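Black sand beach at Cukville: is Irkgate cove reachable at low tide, and how do you get the sand off gear?
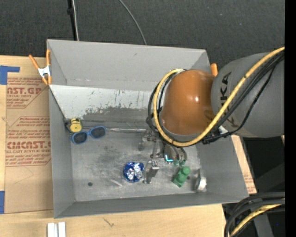

We have two nights in Cukville in October and want to walk to the black sand cove on the Irkgate side. The town map shows a path along the base of the cliff, but the map at our rental shows only the upper trail with the stairs. Is the lower path usable at low tide, and for how long? Second issue is the sand. It is fine, heavy and slightly magnetic, and on our last trip to a similar beach it got into zippers, a stove valve and one camera lens. I have been thinking of rinsing everything in an open-topped gray metal bin, like the one in the photo, but a bin that size takes up most of the trunk. Does anyone use something smaller that works? We will have snorkel gear for three people and no outdoor faucet.

Posted by northshore_dad

Ettore D'Amico
The lower path is usable for a window on each side of low water, and only when the swell is small. Plan on 2 hours total. The limiting point is the ledge below the second set of stairs, where the rock is flat and covered with weed. If waves are reaching the ledge when you arrive, take the upper trail. It adds 300 yards and a fair amount of climbing, but it is open at any stage of the tide.

Check the tide table for Bostico harbor, then subtract 8 minutes. There is no separate station for Irkgate. The table is posted in standard time, so in October you need to add an hour.

The sand is volcanic, mostly basalt with some magnetite. Magnetite is the part that sticks to speaker magnets and magnetic clasps. Water alone does not remove it. Let the item dry completely, brush it, then go over the outside with a magnet wrapped in a plastic bag. Turn the bag inside out before pulling the magnet away. For zippers, use a dry toothbrush first and rinse second. Keep the lens capped on the beach and change lenses in the car.

For masks and fins, a collapsible fabric bucket is enough. Fill a jug before you leave town. Two rinses with a little water each clean better than one large one, and the sand settles fast, so pour off the top and leave the last inch.

Posted by krill_and_co
Agree with the above on the ledge. The parking lot on the Krishnan road is the closer one but it fills by 9 a.m. on a Saturday. The Cukville lot has more than enough space and a restroom. No showers at either one the last time I went.

Wear shoes. Black sand gets much hotter than regular sand, even in fall if the sky is clear.

Posted by tmw44
just shake it out and vacuum when you get home. we did the stairs with kids and it was fine, didnt try the bottom path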